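Placing an Obituary or Death Notice - Your Questions Answered

We know that if you're reading this page you have probably had a hard week, and the last thing you want is a complicated form. We've tried to put down the things families ask us most often at the Crenshaw office. If your question isn't on the list, please just call. We're glad to talk it through, and there is no such thing as a silly question at a time like this.

What is the difference between a death notice and an obituary?

A death notice is the short one. It gives the name, age, town and service times, and it usually runs a few lines. An obituary tells more of the story - where the person grew up, the work they did, who they loved, the bowling league, the prize tomatoes. Plenty of families run the short notice first, so people know about the service, and take their time over the longer piece.

How much does it cost?

A death notice is $69 and runs for 2 days. Obituaries are priced by length, and we'll always tell you the total before anything goes to print. A photo of your loved one can be added to either one.

When do you need it by?

We need the finished wording by 4 in the afternoon for the next day's paper. If you're running late, call us anyway and we'll see what we can do. 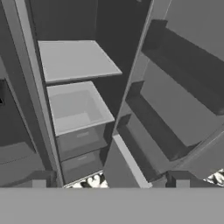 Can I send it in myself, or does it have to come from the funeral home?

Either is fine. If you send it yourself, we do have to confirm the death with the funeral home or cremation service before we publish, so please include their name and phone number. Families working with Trastirari or Orkico can simply ask the director to pass the wording along to us.

I'm not much of a writer. Can you help?

Of course! Send us your notes in any order, even if they're scribbled on the back of an envelope, and we'll put them into shape and send them back for you to read over. Do check the spelling of grandchildren's names and the married names of daughters and sisters, which is where most of our corrections come from.

Do I have to give the cause of death or a home address?

No, and we'd suggest leaving the street address out altogether. The town is plenty.

What if there's a mistake?

Let us know as soon as you spot it. The online version can be fixed the same day, and if the error was ours we'll run the notice again at no charge.

Page last updated 18/01/2021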